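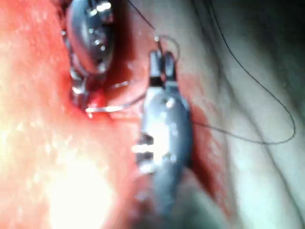

Marcus Mercado says one good demonstration of a stitch beats any amount of coaching, and that if the remote-control rig is set up right you can hand it to anybody who sews.

Home Tips Workshop Kitchen Tools Older posts

June, by Melaniia Marchuk

I don't buy it. I've spent a good part of the spring showing suturing by remote control, and most of what gets sold as "just show it" is showing it over and over until you stop doing silly things with your own hands. The tips below are what I'd keep. Throw out the ones that don't suit your bench.

Park one hand. Beginners move both grips at once and the recording is mush. Let one instrument have the needle and leave the other one alone until it has a reason to move.

Watch the slack. A long curl of thread lying off to the side looks harmless until you pull on it. I tidy mine before each pass, and I leave the tidying in the recording.

Don't trust glare. Wet surfaces throw back the light and the bright patch always seems to be where you want to work. Turn the lamp down first, then argue about the camera.

The Stakel handbook wants 200 demonstrations for a single stitch. Siltatden's says 1,500. Neither says how they got there, and I suspect both like round figures. I got more out of nearly 100 slow ones, with the bad ones marked as bad.

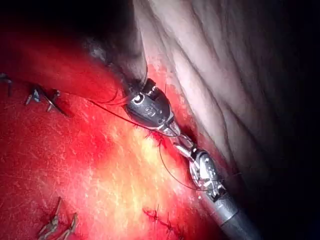
Keep the fumbles, too. If you drop the thread and pick it up again, save that. People love to cut those bits and then wonder why the machine is lost the first time a strand slips.

Stop after 3 runs and shake your hands out. My fourth is always worse.

Same grip, same seat height, same pedal position. Write them on tape and stick it to the console.

Don't pull the knot down hard because it looks loose on the screen. With no feel in the handles you're guessing, whatever the Stojanović leaflet says about "natural touch." Go by how the surface puckers.

Foot off the clutch before you reach for your coffee.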